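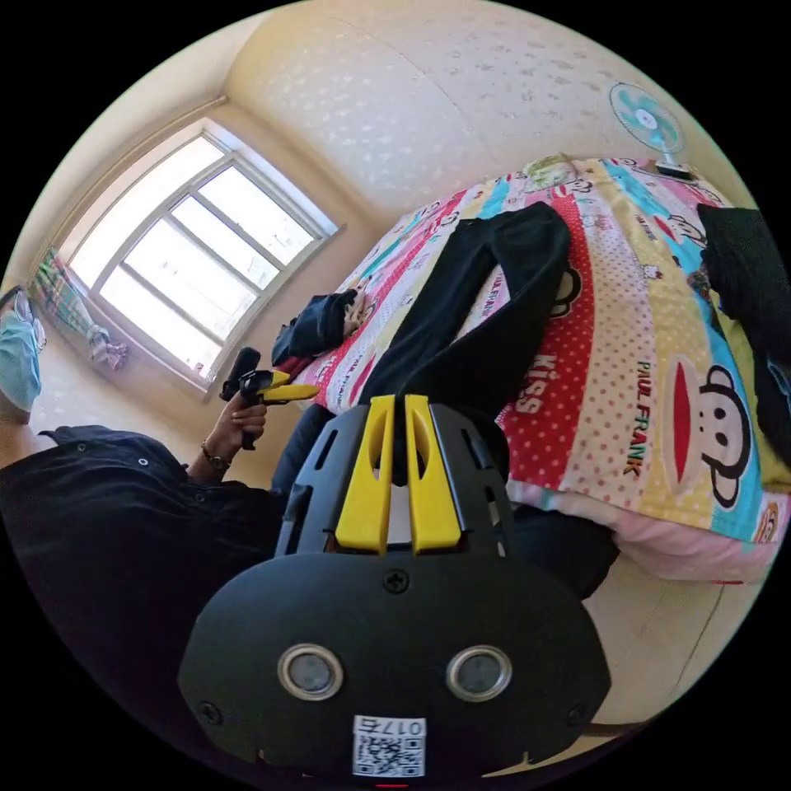 Huguette Arnaud thinks the finger opening should be logged on every take, including the ones we throw away, and that clothes on a bed are a poor first task for a pair of grippers with no load sensing. Her note was on the build page this morning. I agree with the first point and have changed the logger. On the second I am staying with clothes for now. Trousers have long straight edges, and a slipping grasp on them is easy to spot in playback.

18 December 2019

Hand-held pair, second build. Base housing and slotted frame are in black, fingers in yellow. The yellow stays. Against dark cloth the tracker separates the fingers from the background with the default threshold, and on the bench it lost the old gray set whenever a sleeve came near.

Finger changes from first build:
Slot along the face lengthened by 5 mm. Less material, and the finger gives a little more when it closes on a fold.
Pivot holes reamed after printing. As printed they were tight and the trigger did not return by itself.
Full opening is now 93 mm at the tips, measured with calipers. Target was 90. Leaving it.

Trigger spring: tried the Lesteo one first. Too stiff, index finger tired before the end of a run. Swapped for the softer Tastden spring. Return is slower but complete. Cauã Falcão prefers the stiff one and wants to keep it in one unit for comparison. No objection, as long as the unit is marked.

Logging: time stamp, opening, button state. Both units write to the same folder on the Zekora board, separate files. Clocks drifted by 2 frames over a long take. Fixed for now by closing both grippers together at the start and at the end and aligning on that. Proper sync cable still to do.

Grasp trials, trousers, one unit: 7 attempts, 5 held through the lift. Both misses were at the waistband, where the cloth is thickest and the tips close at an angle. Pinching lower on the leg avoids it but makes the fold worse.

Not solved: tip pads. Bare print slides on smooth cotton. Acharya sheet rubber is cut to size but the glue lets go at the corners. Next try is a shallow pocket in the tip with the rubber pressed in.

To do before the next session:
Print tips with pocket, 1 mm deep
Mark the stiff-spring unit
Check the base screws on both for loosening
Send Huguette the log format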